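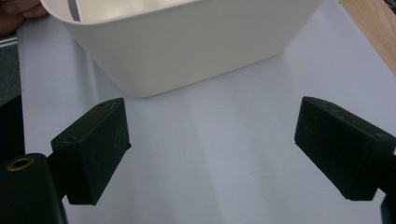
How to clean and sort out a white plastic storage bin

Plain white plastic bins are cheap and last for years, but they show every mark. The method below gets one clean without scratching it, and then sets it up so the things inside are easy to find. It takes an evening if you count the drying.

You will need:

A table with a clear top
Washing-up liquid
Bicarbonate of soda
2 soft cloths
An old toothbrush
A jug that holds 500 ml
A towel

Step 1. Clear the table

Take everything off the table and wipe it down. Grit on the table top will scratch the base of the bin when you turn it, and it will scratch the table too. If the top is one you care about, put a sheet of plain paper or an old pillowcase down first.

Step 2. Empty the bin

Tip the bin slowly towards you with one hand on the far rim. Don't turn it upside down in one go, as the small things at the bottom always end up on the floor. Lift out the last few bits by hand. Leave the contents on the towel for now and don't start sorting them yet.

Step 3. Get the dust out

Wipe the inside with a dry cloth before any water goes in. Wet dust turns to paste and collects in the corners. Go under the curl of the rim with the toothbrush. On the Wiltby bins I have at home this is the dirtiest part.

Step 4. Wash it

Fill the jug with warm water, add a small squirt of washing-up liquid and pour it in. Work from the rim down to the base with the second cloth. Rinse under the tap or in the bath. Avoid scouring pads and cream cleaners, which leave the plastic dull, and the dull patches pick up dirt faster afterwards.

For stains, mix bicarbonate of soda with a little water until it is like toothpaste. Spread it on, leave it for half an hour and wipe it off. Felt-tip may need doing twice. Yellowing from sunlight won't come out this way.

Step 5. Dry it

Stand the bin on its side on the draining board or in the bath until there is no water left in the corners. Paper and fabric kept in a damp bin will smell within a week.

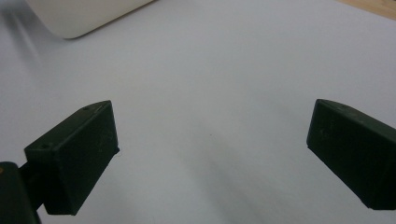 Javska

Step 6. Check the table

Wipe the table again before you sort anything on it. A pale top is good for this job because screws, beads and odd jigsaw pieces show up well against it. Sit so that your own shadow falls behind you, or move the lamp to the other side.

Step 7. Sort the contents

Put things down on the table in groups, with space between them. I use 4 groups: keep in this bin, keep somewhere else, give away, throw out. If you can't decide on something, put it to one side and carry on. Come back to it when the rest is done.

Step 8. Pack it again

Heavy and flat things go at the bottom. Anything small should be in a bag or a lidded tub first. Stop a little below the rim so that another bin can be stacked on top.

Write a label and stick it on the short end, where you can read it on the shelf. Masking tape peels off white plastic cleanly if you change it every year or so. Parcel tape doesn't.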